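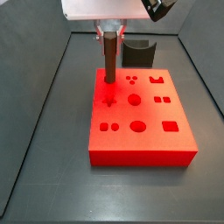
Brown peg, red board, two metal fingers. Flostville workshop, April.

In praise of the boring peg

I had an argument with Hadi Masri in the Flostville kitchen, over the last of the decent biscuits, and I've been having it with him in my head ever since. So I may as well have it in public, where he can't interrupt.

Hadi's view is that our arm should be doing something by now. Making tea, say, or sorting the bin of odd screws (he's very keen on the screws). We've been at this build for 15 months, he says, and what have we got to show people when they come through the door? A machine that puts shapes into holes, like a two-year-old, only slower.

My view is that a machine that puts shapes into holes is the best thing in the building, and that far too many home robot projects skip this bit and regret it.

I know how that sounds. I came to the group wanting the tea as well! I'd watched the same videos as everyone else, the ones where an arm folds a shirt or cracks an egg, and I turned up on my first evening with a list. Ilari Ruotsalainen looked at my list very politely and asked whether I'd ever tried to get a close-fitting peg into a hole while wearing oven gloves and looking through a letterbox. I said no. He said it was quite like that, and handed me a screwdriver.

The thing about a shape sorter is that it won't let you fudge. If you ask an arm to pick up a sponge and drop it in a bowl, you can be a thumb's width out and still go home happy. The sponge squashes, the bowl is big, everybody claps. We had a sponge phase. It lasted most of a winter and I now think we learned next to nothing from it, apart from how to film a sponge flatteringly.

A six-sided peg is another matter. It has to be over the right hole, and upright, and then it has to be turned the right way as well, and being nearly turned the right way counts for nothing at all. You hear a little click as the edge catches the rim and the whole thing just sits there on top, leaning on the board like somebody waiting for a bus.

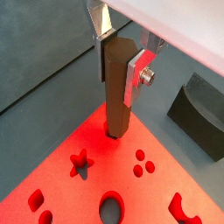
Herorier Makers — Arm & Gripper Group, Flostville

Anyway, I was going to say something about grip, because that's where most of my evenings have gone and it's where my side of the argument is strongest.

We hold the peg near its top end. That was my decision and I'll defend it, though it has its price. Hold a long thing by the top and any small tilt up at the fingers gets bigger by the time you reach the bottom. Hold it lower and you've got better control, but then your fingers meet the board before the peg has gone in very far. There isn't a correct answer. You choose which trouble you'd like to have and then you get on with it.

I'd never have thought about any of this with a sponge. I'd have gone straight on to mugs, and a mug handle would have taught me the same lesson with hot water in it.

Hadi says this is all very well but you could learn it from a book. I don't think you can, or I can't. I'd read about tolerances. I could have told you what the word meant. What I hadn't got was the feeling for it, which I now have after watching 2,464 attempts go into the logbook. (Yes, a paper logbook. Ilari rules the columns himself with a steel ruler and I'm not going to be the one to suggest a spreadsheet.) By the time you've written "caught on rim" down a whole page in your own handwriting, you stop blaming the motors and go and look at how you've bolted the gripper on.

Ours was on crooked, by the way. Only slightly, and it had been like that all through the sponges.

There's a money side too, and I feel I ought to be straight about it. Hadi had his eye on a force sensor from the Akanda catalogue, and he's right that it would be lovely. It would also cost 196 pounds, out of a tin that has to cover filament and the heating. I argued against it. I said that if we couldn't explain why we were missing, then a sensor would only tell us more precisely that we'd missed. I still think that's right, but I'll admit I said it in rather a smug voice, and that I've since caught myself looking at the catalogue page on the bus.

Where I do give ground is on the visitors. People come round on open evenings, they stand by the grey walls and look in at the board, and you can see them waiting for the good part. One man from the Gedlow model engineering lot watched it for ages, arms folded, and then asked what it was for. I gave him my speech. He nodded all the way through and asked again what it was for.
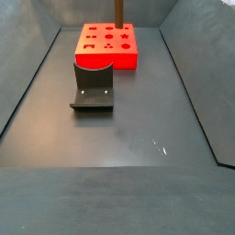 And I suppose my real answer, the one I should have given him, is that it's for us. A shared workshop isn't a shop window. It's allowed to have dull things going on in it that only matter to the people doing them. There's a woman at the next bench who has been tuning the same accordion for as long as I've been a member and I've never heard anyone ask her for a demonstration.

I also worry a bit about what we do to newcomers when the showy stuff is all they see. Two lads joined last year, very bright, much quicker than me with the code. They wanted to go straight to chess. I was outvoted, we went to chess, and they spent weeks knocking over bishops and then stopped coming. I'd have liked them to get one peg into one hole first, early on, on a wet evening with the kettle going. It's a small thing to be pleased about but you are pleased, you really are — I made a noise the first time that brought someone in from the metal shop.

Hadi's reply to this (I can hear it) would be that I'm making a virtue out of being slow, and that somebody who enjoys the star-shaped hole as much as I do isn't to be trusted on the question of when to move on. There may be something in that. I do enjoy the star-shaped hole. The star is a pig.

So we've come to terms, more or less. We carry on with the board until every shape goes in from a cold start, arm switched off and on again between goes, with no nudging from anyone's finger. After that Hadi gets his screws. He's already brought them in, a great rattling tub of them that he reckons holds 3,456, and put them on the shelf directly above my coat hook, where I have to look at them every time I leave.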